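9 July 2019

Quick one before my shift. Well, it was going to be quick.

So I've done four months now of the in-home care thing, the proper paid version, after doing it unpaid for my dad for ages. People keep asking me how you get started and whether the agency route is worth it, and I keep typing the same answer into my phone at red lights (parked! mostly parked). Putting it here once.

## The agency or on your own

I went with an agency. Small one, out of Levuddale. Pay is worse than private clients, no way round that. But they do the scheduling, they carry the insurance, and when a family calls at 9 pm to yell about a missed lunch it is not my phone. Worth a lot to me. Maybe not to you.

Private is more money and more paperwork. You're doing your own taxes, your own contract, your own everything. A lady I overlapped with at a client's house in Sketdale does private only and she loves it. She also hasn't had a vacation since December before last.

## The first week

Orientation was 17 hours, paid, spread over three days. A lot of it was forms. Background check, TB test, proof of car insurance, a thing about gifts (don't take them, not even the crochet blanket, I know).

Then the hands-on part. Transfers, bed to chair and chair to toilet, gait belt on, knees bent, don't let them grab your neck. Everybody grabs your neck. Practise this with somebody your own size and then with somebody bigger than you. I didn't, and my first client was a retired bricklayer.

Shoes. Get good ones before you start. I spent the first week in old sneakers and by Thursday my feet were done. 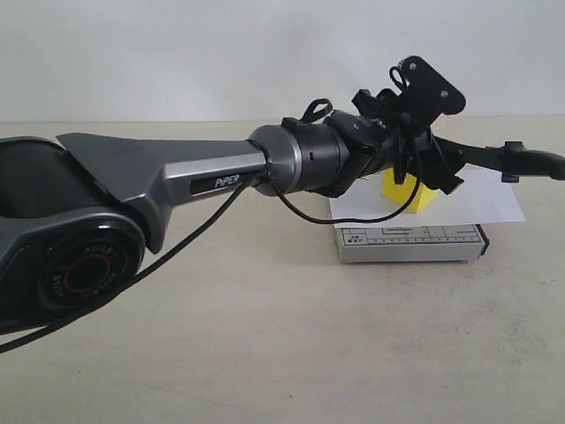

Solange Bouchard wrote in to say the shoes matter less than the mattress height, and that she wrecked her back in a year of bending over low beds before anyone told her she could ask the family to raise one. Fair. I never thought to ask either. Bed risers are cheap, and most families will get them if you bring it up at the start insted of after you're hurting.

## What a day looks like

Depends on the client, obviously. My regular mornings right now:

- 7:15 get there, read the log from the night person
- bathroom, wash, dressed, teeth
- breakfast, and I sit down with her for it
- pill REMINDER. I don't hand out meds, I'm not allowed to, I say "it's time for the blue box" and she does it
- laundry, bit of tidying, a walk to the mailbox if the knees are okay
- write it all down

The writing down is the bit I was bad at. I'd put "good morning, ate well" and that was it. My supervisor wanted what she ate, how much, did she seem steady, any new bruises, mood. Took me a while. Then one week I flipped back through and saw she'd left half her lunch four days running, and her daughter got her in to the dentist. Cracked tooth. So ok, I write it down now.

Afternoons I'm with a gentleman who wants exactly two things, baseball on the radio and to be left alone until 3. Easy money, you'd think. It is really hard to be in a quiet house and not fuss. I bring a book.

## Money, since everyone asks

I'm getting 34 hours most weeks. Some weeks less, because clients go into the hospital or a son flies in and they don't need you, and those hours just vanish. Have a cushion. I had 500 bucks saved going in and burned through it when two clients cancelled in the same week.

Mileage: ask. My agency pays between clients but not from home to the first one. I didn't ask, I assumed, and I was off by around 200 dollars in my head for the first couple of months. Keep a notebook in the car.

Also ask if overnight shifts are "awake" or "sleep" shifts. Very different pay. Very different next day.
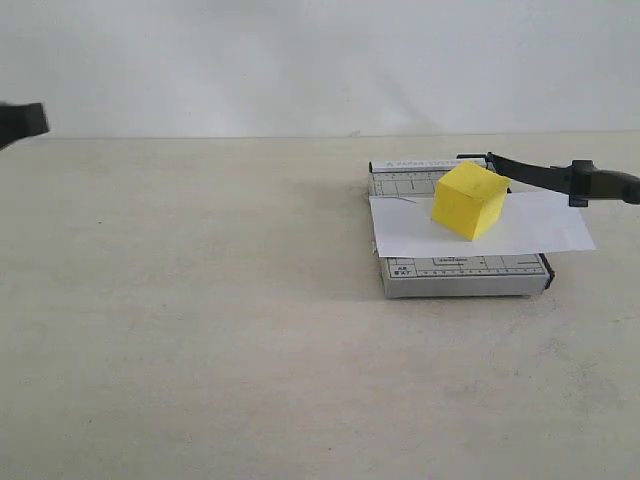

Traian Ghiță says in the comments that I left out the guaranteed minimum. His place pays two hours for any visit, even if the family sends you home at the door, and he wouldn't sign anywhere that didn't. I went and checked my own papers after reading that. Mine has it for weekends only. Going to bring it up.

## Stuff I'd tell myself

Learn the family early. Who makes the decisions, who thinks they make the decisions. Get the name of whoever is meant to be called first and tape it inside a cabinet door.

Don't move things. The ugly lamp stays where the ugly lamp is. If a rug is a trip hazard, say so and write it in the log, but don't roll it up and hide it in the closet like I did. There was a phone call.

Eat. Bring food that doesn't need a microwave.

Say no sometimes. The office will call you at 6 am for an extra shift and you'll feel terrible saying no, and they'll call the next name on the list and forget about it by 6:05.

And the sad part. I had a client pass in my second month. I'd known her for five weeks. I went to the service and sat at the back and her brother came over and asked me what she'd been talking about lately, so I told him. Mostly her tomatoes. He wanted to hear all of it. I took the next day off and the office was decent about that.

Ok I have to go, I'm meant to be there in twenty minutes and I haven't found my badge. If you've got questions about the background check part put them below, I'll get to them at the weekend. Someone asked about dementia training too, I've only done the first module so give me a bit on taht one.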